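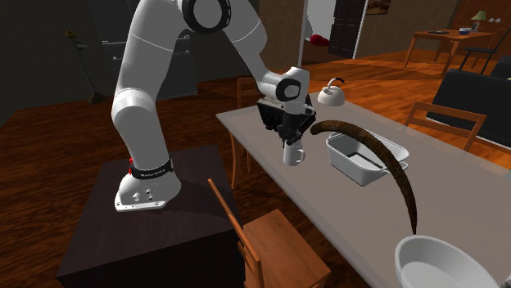
4.2 Do people drink less from smaller cups?

The claim that a smaller cup leads to less drinking has been repeated so often in workplace health advice that few authors now bother to cite anything for it. We tried to trace it. Most of the guides we read point to one another, and the trail ends at a short report on the Hudwood canteen, where cups were swapped for smaller ones over a single May and coffee use was said to have dropped. The report gives no figures for the month before. It also measures coffee by the weight of beans ordered, a number that depends on when the supplier delivers as much as on what anyone drinks.

Our own data come from 251 office workers at two sites, Kurley and Zapata. Each kept a drink diary for 3 weeks, writing down every hot drink and how full the cup was when poured. In the middle week the usual mugs at Kurley were put away and replaced with smaller ones. Zapata kept its mugs throughout. Diaries are a weak tool. People forget, people round off, and people who know they are in a study about drinking may drink differently. We used them anyway, as metering the machines would have told us nothing about who drank what, and we ask the reader to keep that weakness in mind for everything that follows.

Figure 6 plots cups per person per day at each site. At Kurley the number of cups rose in the middle week, as one would expect if people were simply refilling. When we converted cups to volume, the difference between the sites was small and went in the direction the health guides predict. It was also well inside the range by which Zapata differed from itself from one week to the next with no change of mugs at all. We don't think this can be called an effect. A reader who wants to call it one should first explain the Zapata numbers.

Grabowska (this volume) reads the same diaries more kindly. Miłosz Grabowska argues that the heaviest drinkers at Kurley, those in the top group by volume in the first week, cut back more than the rest, and that this is the group any policy would be aimed at. The trouble is that anyone picked out for an unusually high first week is likely to have a lower second week, whatever they drink from. We ran the same split at Zapata and found the top group there cut back too. The drop was a little smaller than at Kurley. With only 8 people in the Zapata group, we would not want to build an argument on the gap.

There is also the matter of what people poured. Fill level was recorded by eye on a printed scale running from empty to 100 percent, and a great many entries sit at exactly 50 or exactly 100. Some workers at Kurley seem to have filled the smaller mugs closer to the brim, which would cancel part of any saving, but a scale used this coarsely can't settle the point. Several diaries had the same fill level on every line for days at a stretch. We left these in. Taking them out makes the difference between the sites shrink further, and we did not wish to be accused of choosing our sample to suit our doubts.

The Stidovia survey is sometimes offered as outside support. It asked people which mug they owned and how much they drank, at one point in time, and found that owners of big mugs drank more. People who like a lot of coffee may well buy big mugs. Nothing in the survey lets us tell that story apart from the other one, and its authors, to their credit, say so in a footnote that later guides leave out.

We return to the question of tea, for which the diaries are more complete, in Section 4.3.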